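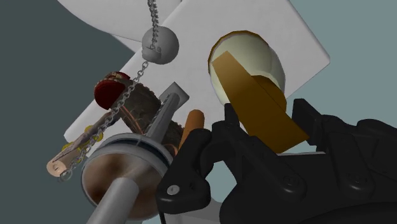

Gruvilham string quilt

The Gruvilham string quilt is a style of pieced bed quilt that grew up in and near the town of Gruvilham and is still made there, and in a fair number of sewing rooms elsewhere, by people who have never set foot in the place. Like every string quilt, it is built from long, narrow leftovers of fabric (the "strings") sewn side by side onto a foundation. What sets the Gruvilham kind apart is a single solid strip running corner to corner through every block, always in the same color across the whole quilt, and known to its makers as the lane.

When the blocks are set together, the lanes meet and form a lattice of large diamonds, with all the happy jumble of the scraps held inside them. The effect from across a room is surprisingly calm for a quilt that may have hardly two strings alike.

Name

Older quilters in the town mostly called it a lane quilt, and some still do. The longer name seems to have come from outside, from visitors who wanted to say where they had seen it, and it was settled for good when Violeta Herrera used it as the title of her pattern booklet. In nearby Brostgate the same quilt is called a ladder, a little confusingly for everyone, given that a ladder quilt in most other places is something else altogether.

Origins

String piecing itself is old and widespread, and it would be unfair to credit any one town with it. Wherever people cut clothes at home there were long slivers left along the edges of the cloth, too thin for patchwork squares and too good to throw in the stove, and sewing them down onto paper or worn sheeting was a sensible way to use them up.

The lane is usually traced to the town's shirt works, which sold its trimmings by the bag. Each bag held a mix of whatever had been on the cutting tables, and the one thing a buyer could count on was plenty of plain white from the collar linings. A quilter with a sackful of mismatched stripes and checks and a good deal of white would quite naturally put the white where it would do the most good. Several of the oldest surviving quilts do have white lanes, which fits the story nicely, though the fabric in them has not been matched to the works, and Neelam Gautam has pointed out in her notes on the town's quilts that white cotton was the cheapest plain cloth to be had anywhere at the time.

Colored lanes came later. Turkey red was a favorite for a while, then a soft green, and by the time the shirt works closed a maker might choose any color she pleased, so long as she had enough of it to finish. Running out of lane fabric halfway through is the classic misfortune of the style, and there is at least one much-loved quilt in the town with a row of lanes in a red that is very nearly, but quite plainly, another red.

Construction

The traditional block finishes at 9 inches square. The foundation was once newspaper or catalog pages, torn away after sewing, and later thin muslin, which stays in the quilt and makes it heavier. Present-day makers are divided. Paper gives a lighter quilt and a great deal of mess on the floor, while muslin asks for no tearing at all but adds a layer to quilt through, and anyone who quilts by hand will notice that layer by the end of the first evening.

The lane goes down first. It is laid right side up from one corner of the foundation to the opposite one and is held with a pin or a dab of glue. The first string is placed on top of it, face down, with the long edges matched, and sewn through all the layers with a quarter-inch seam. It is then flipped open and pressed. Another string is added to its outer edge in the same way, and so on out to the corner, after which the block is turned around and the other side is filled to match.

Strings may be of any width from just under an inch to a generous two, and they need not be the same width from one end to the other. Slightly wedge-shaped pieces are welcome and give the block a bit of liveliness. Very skinny strings, on the other hand, tend to disappear into their own seams, and a string at the corner should be wide enough that trimming does not leave a sliver behind.

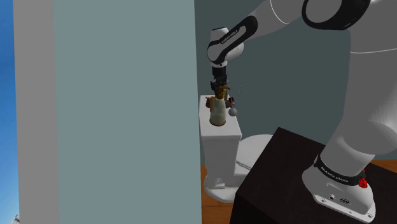
Once filled, the block is turned over and trimmed to size from the back, using the edge of the foundation as a guide, with the usual quarter inch allowed on every side. A shorter stitch than normal is helpful if paper is being used, as it perforates the sheet and lets it come away without tugging at the seams. Pressing is better done with a dry iron. Strings are often cut a little off the grain, and steam will coax them out of shape before anyone has noticed.

Setting

Blocks are joined in groups of 4, turned so that their lanes form a diamond around the center. The points where lanes meet are the one part of the quilt that calls for real care, and experienced makers will pin there even if they pin nowhere else. A mismatch of an eighth of an inch, which would go unseen among the strings, shows up very clearly in a line of plain cloth.

Borders are uncommon. The older quilts simply stop at the edge of the last row and are bound in the lane color, or in whatever was left. A narrow border in a dark print became fashionable for a time and can be seen on many quilts made for sale.

Quilting and backing

Most early examples were tied with cotton yarn or quilted in plain fans, which march across the surface without paying any attention to the piecing. Ditch stitching along the lanes is a more recent habit, encouraged by the walking foot, and it does make the diamonds stand up handsomely. The backs are worth a look too, being often pieced from feed sacks, curtains and tablecloths, sometimes with the hem still in them.

Variations

The Brostgate ladder uses two lanes side by side, in a light and a dark, and is a trickier thing to match at the corners. The Savard setting, named for the farm where Aldana Ibarra found the quilt she copied, leaves every second block plain and is a good choice for a maker whose scrap basket is running low. Jae-hoon Ryu has made a series of small wall pieces in which the lane changes gradually from one shade to the next, so that the lattice appears to fade in and out. Some of the town's quilters consider these charming and some do not consider them lane quilts.

Revival

Interest had thinned out a good deal by the time Herrera's booklet appeared in 2000. It gave the full method with 5 layouts, in sizes from a crib quilt to a double bed, and it was passed around and photocopied far more than it was sold. Classes followed, first in Gruvilham and then as far off as Toledo, where Mahfuz Wijesinghe taught the block to beginners as a first project on the grounds that it requires no accurate cutting until the very end.

A show of lane quilts is held in Gruvilham each October, with the quilts hung over the pews of the old chapel and a table of strings for sale by the bag near the door.

See also

Crazy quilt
Foundation piecing
Log cabin quilt
Scrap quilt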